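Linar Lids: notes on the collection

Linar Lids is a set of 3,632 photographs of cooking pot lids, put together for people who sort, catalogue or resell second-hand kitchenware. This file covers what is in the set, how the labels work and where the labels are weak. It replaces the short note that came with the first release in November.

Contents

photos/ – all photographs, in 12 folders
labels.csv – one row per photograph
lids.csv – one row per lid, with measured diameter
CHANGES – what was altered between releases

Every photograph has a row in labels.csv. More than 3,000 of them also have a lid number that links to lids.csv. The rest show lids that had left the shelves before they could be measured, so the diameter column is blank for those.

Labels

There are 4 main fields: body, rim, knob and vent. Body is glass, metal, enamel or other. Rim is metal, silicone or none. Knob records the shape and then the finish of the top and the collar separately, as the two often differ. Vent is yes, no or unclear. A vent is only marked yes if the hole itself can be made out.

Printing on the glass goes in a free-text field called marks. Whole words are copied as printed. If only part of the text shows, the script and colour are given and nothing is guessed. 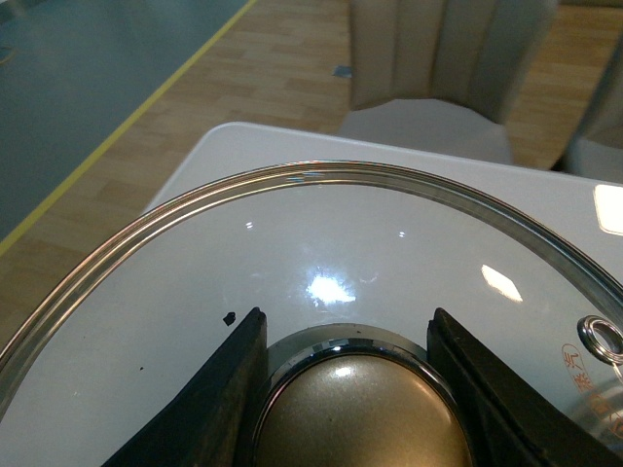 Gautier asked whether a knob with a gold-toned top and a chrome collar should count as gold or chrome, having found both in an earlier copy of the file, and suggested that buyers looking for a spare knob mostly go by the top. Galisik wanted the collar kept as well.

Both are now kept. Use knob_top for the first and knob_collar for the second. The old knob_colour field is still there for scripts that need it, and it repeats the value of knob_top.

Crumbs, specks and scratches are not labelled. Glare on glass isn't either, though it can hide a vent, and most of the rows marked unclear come from that.

Known problems

Folder 4 has a few lids entered twice under different numbers. Champagne and brass finishes are mixed up in places. Oval lids are scarce, and their diameter is given along the longer side only.

Corrections can be sent to the Pruvow list. Please quote the row number and the field.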